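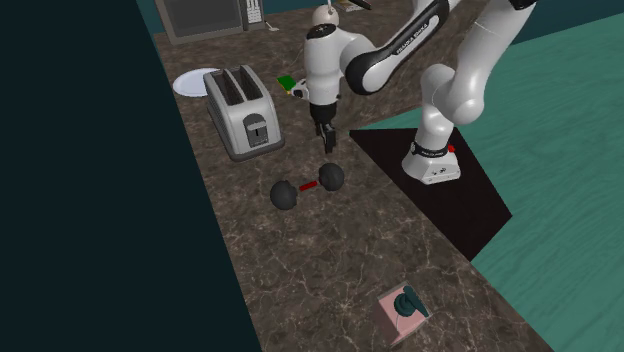 **skinis_dev**
We trained on 200 simulated demos of the dumbbell grasp, then ran 383 test episodes with the counter clutter moved each time. Randomising the marble texture helped less than moving the toaster.

**abernathy8**
How many seeds?

**skinis_dev**
Two.

**mhorobets**
Too few for that claim. Our texture runs at Clallmont swung a lot between seeds. I'd want eight.

**skinis_dev**
Disagree, the gap is wide on both. I'll queue six more anyway and post the table in May.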